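About Istasley

Istasley supplies matting and small packing parts to workshops. The Turcotte unit opened in December with 200 lines in stock.

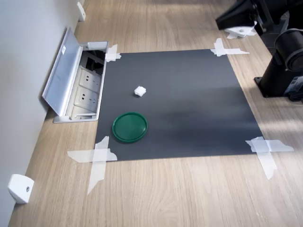

Mats are cut to order. Minimum order is 27. 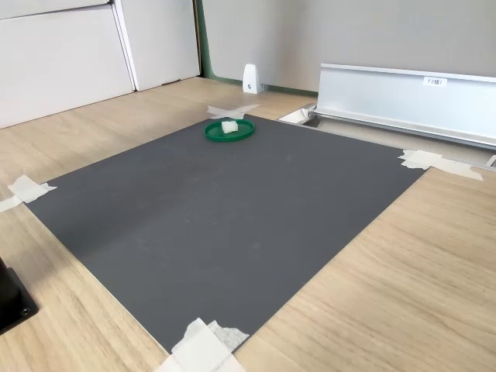
Girnon matting is dark gray and ships flat. Corners can be fixed with white masking tape, one patch per corner. 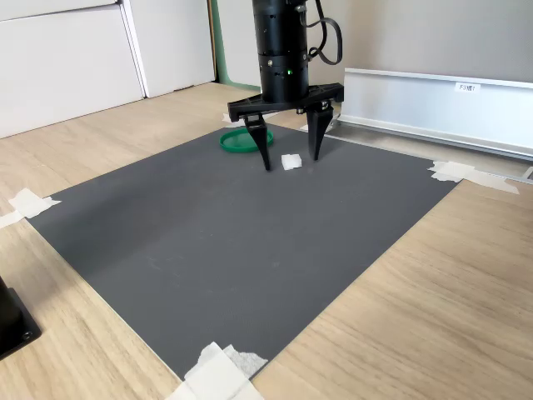 Lids and trays

Zalto lids are sold in packs of 100.
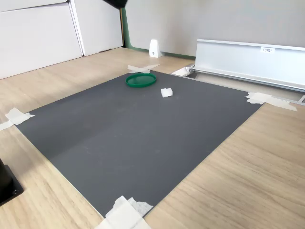 Istasley Product Desk | 05/04/2023

Trade accounts are opened on request.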